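Keeping cables and power supplies in order on a small workbench

By Fahad Pirzada

I repair old computers in the back room of our flat, and for a long time all my cables lived in one big drawer. Every time I needed one short lead, I pulled and six others came with it. Last April I emptied the drawer completely and made a new system. It cost me almost nothing, so I write it down for other people with the same drawer.

Choose the box first

A cardboard box with dividers inside is very good for wires. Wine shops and glass shops throw them away, and if you ask politely they will give you two or three. Mine came from a shop called Bodin, near the bus station. Take one where the compartments are narrow and deep. A bundle of wires stands upright in such a place and does not fall over into its neighbour.

Do not worry if the top edges are torn. You can cut them straight with a knife, or put paper tape over them. I usually leave them.

Sort before you fill

Put everything on a table and make piles by the kind of plug, not by the colour of the wire. Colours look nice together but they do not help you to find anything. Wires with broken plastic or bare copper go out at once. I had 17 of these and I was a little ashamed.

If a lead belongs to one machine only, write the name on masking tape and fold it around the wire like a small flag. I have two old desktops, a Garen and a Wedon, and their plugs look the same but they are not the same.

Fill the compartments

1. Wind each lead loosely around your hand. If you wind it tight, the wire becomes tired near the plug.

2. Put it in with the connectors on top. Then you can see what it is without pulling it out.

3. Give one compartment to one bundle, and leave some compartments free. There will always be more wires next month.

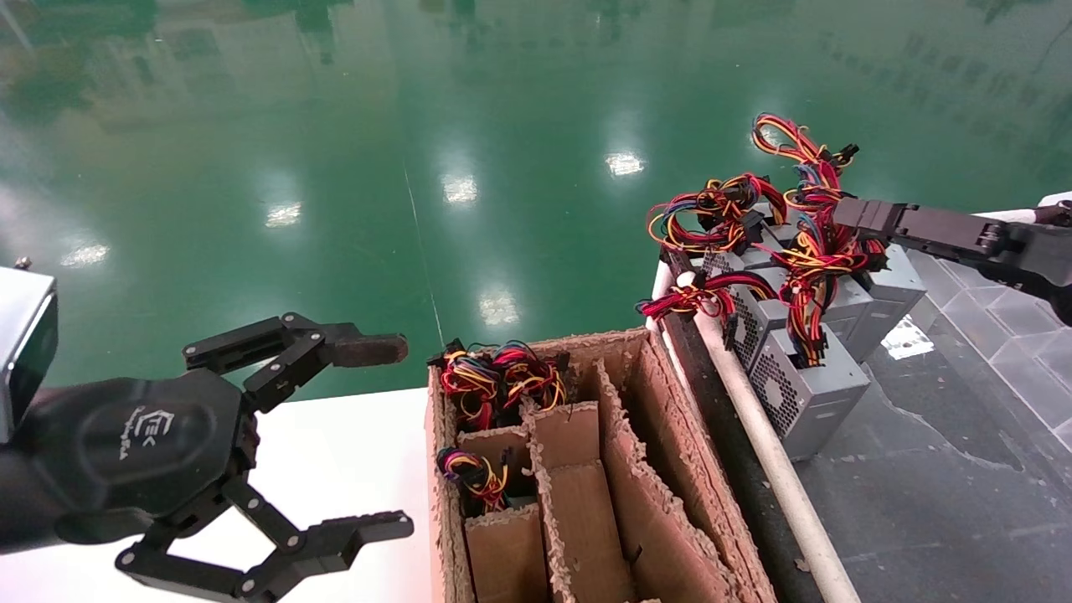
4. Keep the power supplies beside the box and not inside it. They are heavy metal and the cardboard walls will bend. A stack of four is enough for me; with more, I begin to be afraid for my feet.

Care of the power supplies

Before you put a unit away, unplug it and clean the vents from outside with a soft dry brush. Hold the fan still with one finger or a wooden stick while you brush. Never open the case, even if it was unplugged for many days, because the parts inside can keep electricity.

A small paper label with the month of the last test is useful. Stick it on a plain side, so that it does not cover the holes.

Where to keep it all

The box must stay away from the floor if your room is damp, as mine is in winter. Cardboard drinks water very quickly. A table or a dry shelf is fine. When the box becomes soft at the bottom, move the dividers to a new one of the same size.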